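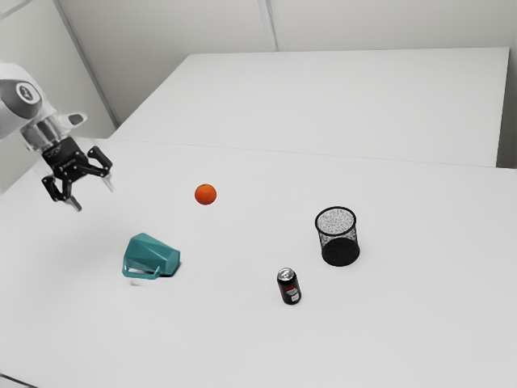

Figure 1. Simulated arm over a white tabletop with an orange ball, a teal mug, a wastebasket and a soda can.

Do Idle Shutoff Timers Save Fuel on Service Trucks?
Project report, Fleet Operations
Ebbe Solheim and Mayu Tsuji
Nov 13, 2023

Background

Idle shutoff timers are sold to small fleets on a simple promise. The engine stops after a few minutes in park, the driver can't leave it running through lunch, and the fuel bill goes down. We read the sales sheets from two suppliers, Adeo and Probert, before we started. Both give a percentage saving. Neither says what kind of truck it was measured on, or what the trucks were doing before the timer went in. We thought that was a big thing to leave out.

Our question was whether a timer makes a difference on a truck that has a job to do while it is parked. A service body with a compressor or a crane often needs the engine on. A timer that shuts it off in the middle of a lift is no use, so the installers wire in an override, and after that everything depends on who holds the override and how often they press it.

What we had to work with

Haston Utility Services let us use fuel card records and engine logs for two of its medium duty trucks for the month of August. Both run out of the Balwood yard and both carry a service body with a compressor. One had a timer fitted before the month began. The other did not. The crews knew which truck was which, and we had no way around that.

We matched the fuel cards against the engine logs by date and threw out any day where the two did not agree on mileage. That left 58 usable truck days. We would have liked a full year, with some cold weather in it.

Results

The truck with the timer idled less. We don't dispute that part. The trouble is that it also did different work. It spent more of the month on short inspection calls, and the other truck was sent to the longer jobs where the compressor ran for much of the shift. When we set aside the days with heavy compressor use, the gap between the trucks got a lot smaller, and on several kinds of call we could not find one at all.

The override log was more interesting to us than the fuel numbers. Over 70 percent of the shutoffs that should have happened were overridden. Some of those were clearly for the compressor. Others came at times when the compressor was not drawing anything, and the engine log gives no hint why. We asked the yard supervisor, who said August is hot and people want the air conditioning. That is a fair answer, but it makes the percentage on a sales sheet hard to believe for a yard like this one.

Problems with our own method

Two trucks is too few. One careful driver could account for everything we found. We also relied on the fuel cards, and a card shows when fuel was bought, which can be days away from when it was burned. Mayu wanted to correct for this with tank level readings, but the sender on the older truck jumps around so badly that we gave up on it.

We did not look at engine wear, although the suppliers list it as a benefit. We saw no data behind that claim and had none of our own.

What we would tell the yard

We can't recommend fitting the timer to the rest of the fleet on this evidence, and we can't say it doesn't work either. Before buying more, Haston should log idling on its present trucks for a few months with nothing changed, and swap jobs between them so that one truck does not get all the inspection calls. It should also ask any supplier for the test behind the advertised figure, including the duty cycle and the override rate. We sent that request to both companies. Probert mailed us the same sales sheet again, and Adeo had not replied when we turned this in.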